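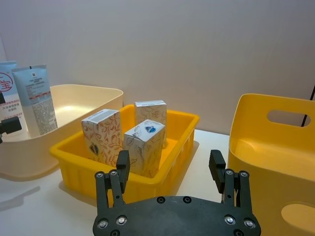

Small boxes in the yellow tray, with the basin and the caddy on either side.

Can a machine tidy a bathroom shelf yet?

Posted 22/04/2023

My sister asked me this at lunch, after I had spent too long telling her about warehouse robots. She has two children and a bathroom shelf that fills up with tubes and little boxes. She doesn't care how many parcels a machine can move in an hour. She wants to know when one will put the toothpaste back.

My answer was "not yet, but parts of it". I have been thinking about the parts since.

Picking up a small paper box is fairly well understood. It has flat sides and it keeps its shape if you don't squeeze too hard. Two fingers with flat pads will do it, as long as there is space to get a pad down either side. Stand three boxes in a tray and space becomes the problem. One of them leans a bit, and the fingers have to go in past the rim without knocking the others over. A person would nudge one aside with a knuckle and not notice doing it.

Tubes are worse. A full one is fat at the cap end and thin at the crimp, and a half-used one changes shape as you hold it. Stood on its cap it will fall over if you brush it. Natsumi Furukawa, who I used to work with at Ornmont, spent most of a January on tubes alone. She logged 2,802 attempts at lifting one out of a container and standing it up in another. Of the last 700, 184 failed, mostly at the standing up. She was pleased with that. My sister was not impressed when I passed it on.

Then there is knowing where things go. In our house the yellow caddy is for things used every day and the basin is for everything else, but that rule isn't written anywhere and my brother-in-law gets it wrong as well. Teodoro Mercado thinks this is the easy half now, and that you will soon be able to just tell the machine. I think he is right about the telling. I am less sure it will remember the exceptions.

Speed matters too. Clearing 12 items takes me under a minute. I would happily let a machine take an hour over it while I was out, provided I didn't come home to shampoo on the floor. At present I would want to stay in and watch, and then I might as well do it myself.

So for the shelf, I would say boxes soon, tubes later. Towels I haven't even started on. I'll write about folding next time, as two people have asked.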